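About Standico

Standico is a small publisher of history books for middle school and high school readers. We work from two rooms above a print shop, and we sell mainly to school libraries, public libraries and teachers.

The company was started by Negin Mazandarani, who taught seventh-grade social studies before she moved into publishing. Her students asked for books on trade, farming and everyday work in the ancient world, and the library shelf had very little at their reading level. She wrote the first title herself, a short book on the salt trade, and it is still in print.

What we publish

Our list now stands at 27 titles in 2 series. The Prollari series covers trade routes and the people who worked on them: camel drivers, dock hands, translators, toll collectors. The Allwood series is about building and making, with volumes on bridges, kilns, looms and canals. Each book runs to 64 pages and has a glossary, an index and a list of further reading. Most are written for grades 6 through 9.

We also keep a few older books that came to us when we took over the Shahbazi list. These are longer and have more maps. Some are out of date in places, and we are revising them one at a time – the volume on river ports comes out in April.

How the books are made

Every manuscript is read by a subject specialist and by a working teacher before it goes to design. Where historians disagree, we say so in the text. Dates and place names are checked again at the proof stage, and corrections go into the next printing. If you find a mistake, please write to us with the page number.

Books come in library binding and in paperback. We do not sell e-books at present. Teacher guides are free to any school that orders a class set, and they can be copied for classroom use.

Ordering and contact

Schools and libraries can order from us directly or through their usual supplier. Purchase orders are accepted. Damaged copies are replaced without charge, and you do not need to send the old one back.

Mail should go to Standico, P.O. Box 3539. We do not take phone orders – email or regular mail is best. Authors with a proposal should send an outline and one sample chapter, and should allow eight weeks for a reply.

Page last updated March 6, 2022

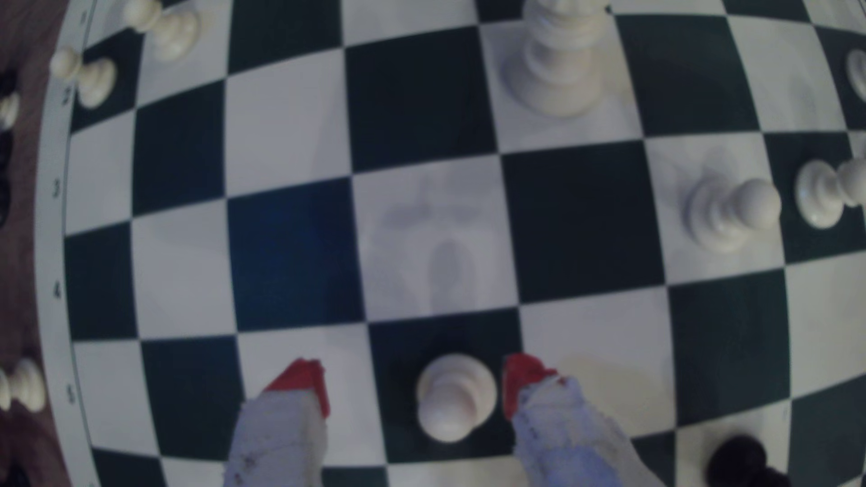
Proposals for the Allwood series are open all year. For Prollari, we are looking for writers on the overland tea trade and on early postal roads.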